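Le coin bureau de la chambre du fond

Dernière mise à jour : octobre

Cette page fait suite à la galerie du salon et à celle de l'entrée. On passe à la chambre du fond, celle qui sert à lire, à faire les devoirs et à coudre quand la table de la cuisine est prise. Les travaux de la pièce sont finis depuis le printemps, mais le bureau a mis plus de temps à trouver sa forme.

Le meuble vient de chez Prurkden, modèle Eden, acheté d'occasion à un voisin, Fuad Gebru, qui déménageait. Il fait 53 cm de profondeur, ce qui suffit pour un cahier ouvert et une lampe. Nous l'avons payé 400 couronnes, étagère comprise. Il a fallu deux soirées pour le remonter - une pour le plateau, une pour comprendre dans quel ordre vont les montants.

Le tapis de bureau a été choisi par Soo-ah. Les livres étaient auparavant dans des cartons, au grenier. Ils sont rangés sans ordre particulier et personne ne tient à ce que cela change. 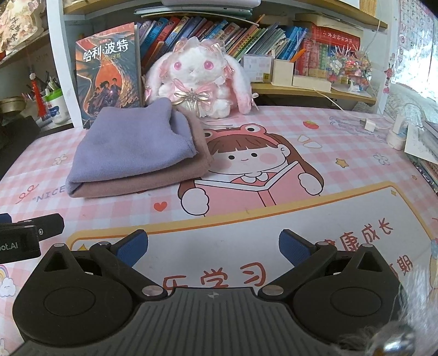 Le bureau côté étagère : tissus pliés, un Harry Potter en chinois et le lapin en peluche.

Le tissu violet est doux, de type polaire, et s'effiloche un peu au bord. Dessous, il y a un tissu vieux rose. Les deux sont destinés à une couverture pour le lit de la poupée, d'après un patron de la revue Vekitance. Le patron demande un ourlet de 2 cm, que nous ferons sans doute plus étroit.

Le lapin blanc porte une coiffe rose à volants et des nœuds sur la poitrine. Il a été offert par Man-sik Ko à son retour de voyage, et il a sa place devant les livres depuis que l'étagère est montée. On le déplace pour prendre un album, puis on le remet.

Le Harry Potter est posé debout, couverture visible. Il y en a d'autres de la série à la maison, en français, dans la chambre d'à côté. Celui-ci vient de la librairie Hong, qui tient un petit rayon jeunesse en chinois près de la caisse. Soo-ah le lit avec sa tante, un chapitre à la fois.

Reste à faire : fixer l'étagère au mur, poser une baguette le long de la plinthe et trouver une boîte à couvercle pour les chutes de tissu. La prochaine galerie sera consacrée au couloir.

Commentaires

Joon-young Jeon
Nous avons le même bureau Eden. Attention aux vis du plateau, elles se desserrent au bout de quelques mois. Un coup de tournevis de temps en temps et ça tient.

Seung-woo Ko
Le lapin est très bien là. Papa sera content de le voir sur le site - il demandait encore la semaine dernière s'il avait survécu au déménagement.

Fuad Gebru
Content de voir que le meuble sert. J'ai retrouvé deux taquets d'étagère dans un tiroir, je vous les apporte à l'occasion.

Joon-young Jeon
Pour la polaire, pas besoin d'ourlet à mon avis. Un point de feston au bord suffit.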